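Desk with hutch against bare brick, does it really need fixing back?

Forum: Home and DIY > Furniture and storage

marrowfat
I've ended up with a tall white desk unit, the sort with a cupboard and shelves on top, and I've put it against the brick wall in the small back room. The range is called Prernska and the leaflet goes on and on about fixing the top half to the wall. Four paragraphs in bold. I don't believe a word of it. It's a heavy lump, it took two of us to get it through the door and it didn't want to tip for us even when we were trying to tip it.

I suspect the firm is covering its own back and would tell you to screw down a doorstop. But my sister has been on at me, so I'm asking. Who has really had one of these fall over? Not a friend of a friend. You.

The other thing is the wall. The bricks have square holes in them, lots, all over. I'd rather not add more unless I have to.

Roswitha Engelhardt
I had one come forward. Different make, same idea, desk below and cupboard above. It didn't go all the way because the chair was pushed in and caught it, but the glass in the door cracked and I lost a good lamp.

They feel heavy when you carry them. That tells you nothing about where the weight is. Once the top is full of books and you open a glass door and lean on the desk, it's a different thing.

marrowfat
Was yours screwed together, top to bottom?

Roswitha Engelhardt
With two little brackets at the back, yes. One had pulled out of its hole. I won't pretend I had checked it since the day it went up.

tanktop_ian
So it was a bracket that failed and not the lack of a wall fixing. I do wish people would say that at the start. Every one of these threads goes the same way. Somebody asks if they need to do a job, somebody else had a near miss with a badly built one, and by page two we're all drilling.

A unit on a level floor, properly joined, with the books low down, isn't going anywhere. I've had a dresser stood against a wall for years with nothing behind it but cobwebs.

Roswitha Engelhardt
Do you have grandchildren, Ian?

tanktop_ian
No, and I don't have a climbing frame either. The man asked about a desk.

marrowfat
Woman. And no small children here as a rule, though my nephew visits and he hangs off things.

lodgepole
Then fix it. It's an hour's work. I don't see what there is to argue over.

What I'd want to know is what the holes are. If they're in the bricks themselves you might have a perforated brick laid so the holes face out, and that's a nuisance to get a decent hold in. The web between the holes breaks up. Somebody will now come along and tell you to use the Drillik anchors. Don't listen, I had three of those spin in the hole and had to cut the heads off.

bettws
Use the Drillik anchors. I've put up a whole kitchen on them.

lodgepole
Into what?

bettws
Solid brick, admittedly.

lodgepole
Well then.

tanktop_ian
Has anyone asked whether it's a real wall? Plenty of "exposed brick" is a thin slip glued to plasterboard, or even a printed panel. I'd want to give it a knock before I got a drill out. No offence to the original poster but people say brick and mean all sorts.

marrowfat
I've knocked it. It hurt. It's brick.

Whether the holes were meant is another matter. The letting agent told me it was an "original feature" and they say that about the damp. As for where things would go, the desk is against the brick with the glass-door side towards the left, and there are pipes over on the ceiling that come along towards the corner above it. That rules out going in high with a long drill bit on a whim, or at least I'd want to know what's in the pipes first.
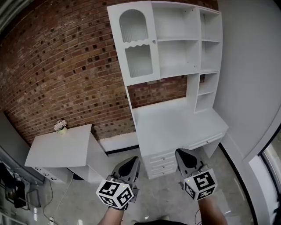
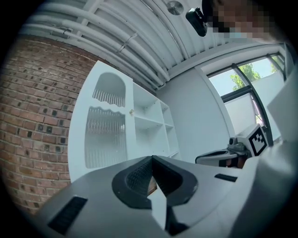
Phyllis Cropper
Go into the mortar and not the brick. It's softer, it can be made good with a bit of filler if you move, and you don't have to care what the holes are for. I've said this on here so often that my husband thinks I ought to have it printed on a tea towel.

lodgepole
Mortar is fine for a picture. I wouldn't trust it for a pull-out load, not old mortar anyway. Half of it comes out on the end of a finger.

Phyllis Cropper
It isn't a pull-out load worth the name, though. A strap only has to stop the first inch of movement. If the thing is already falling with its full weight then you've left the strap too slack. You aren't hanging the desk off the wall.

lodgepole
I'd still sooner find sound brick. Scrape the joint with an old screwdriver. If it crumbles, walk away from it.

marrowfat
Scraped it. Some of it crumbles and some of it doesn't, depending on the joint. So you're both right, which is no help to me whatever.

bettws
Different question. Is the desk tight to the wall? Mine has a skirting board behind it and sits forward by a thumb's width, so the bracket in the bag was useless. I had to put a block of wood behind.

marrowfat
I'd have to look. I shoved it back until it stopped and went to make tea.

tanktop_ian
The bracket in the bag is always useless. They put in a bent bit of tin, and one screw that fits plasterboard, and they've done their duty. This is what I mean about covering their backs. If it mattered that much they'd send you something that worked.

Roswitha Engelhardt
I don't think "the firm supplies a bad bracket" and "you don't need a bracket" are the same argument, Ian.

tanktop_ian
I didn't say they were. I said it tells you how seriously they take it.

hobnail
Before you drill anything, get a quote for doing it properly. I had Crabtree round to look at a tall cupboard and they wanted £4000 to rip it out and build in a fitted one. Four thousand, for a cupboard. I asked what it would be just to fix the old one to the wall and the chap said they didn't do that. I'll bet they don't.

bettws
£4000 is daft for one cupboard. Are you sure that wasn't the whole room?

hobnail
I can read a quote. It had a drawing with it and everything.

marrowfat
I rent and the desk cost me a tank of petrol, so Crabtree can whistle.

Which brings me to the other thing. The glass. The door has ribbed glass in two bits, an arched one and a long one under it, and you can't see much through it. The woman I had the desk from said it was there to "let the light into the cupboard". It's a cupboard. What does it want with light? I'm wondering whether to take the door off altogether. That would cut down the weight at the front too, if tipping is such a worry.

Phyllis Cropper
Don't take it off! That's the nicest part of it. Put your ugly things behind it, that's what that glass is for. You get a shape and a bit of colour and not the label on the printer paper.

lodgepole
Taking one door off won't change the tipping by much. What you put on those open shelves will. Keep the heavy files down in the drawers and put light stuff up top.

tanktop_ian
There we are, books low down. I believe I said that.

lodgepole
You did, and you also said not to bother with a strap. One out of two.

Roswitha Engelhardt
Full drawers can work against you, mind. If all of them are open at once the weight is out in front. They go under the desk, so it's less bad than a chest of drawers, but I'd still not make a habit of it.

marrowfat
I've never in my life had three drawers open at once. Who does that?

Roswitha Engelhardt
Your nephew.

marrowfat
Fair.

bettws
One more vote for fixing it. And I'd put something under the feet if the floor is out. Check with a level on the desk part before you do the strap, otherwise you're strapping it crooked. I used those Plalness pads, the ones you trim with a knife. They do squash down a bit over a winter so look at them again.

hobnail
Plalness are a folded beer mat at ten times the price. I use the beer mat.

Phyllis Cropper
For once I agree with hobnail. A bit of thin ply is better than either.

marrowfat
Right. I've had the level on it. It leans back a hair towards the wall, which Ian will be pleased about, and there's a gap behind it I can get my fingers into at the top.

What I'm going to do, and I'm not saying I'm convinced: ask the agent in writing about drilling, and ask what the pipes are while I'm at it. If they say yes I'll try a sound joint, low enough to be well clear of the pipes, with a strap pulled short. If the joint is rubbish I'll try a brick with no hole in it and take lodgepole's view on the anchors. The brackets between the top and the desk I've checked already and one was loose. I tightened it. I'd still like to hear from anyone who has had a properly built one fall over with no nephew on it.

tanktop_ian
You'll wait a long time for that.

Roswitha Engelhardt
One loose bracket, you say.

marrowfat
Yes, all right.

lodgepole
Tell us what the agent says about those holes. I'd put money on something having been fixed to that wall once.

Phyllis Cropper
All over it, in a pattern? I'd say they were made that way. Ask whether the room next door has them.

marrowfat
Next door is plastered. I'll ask anyway, but don't hold your breath, it took them until September to answer me about the boiler.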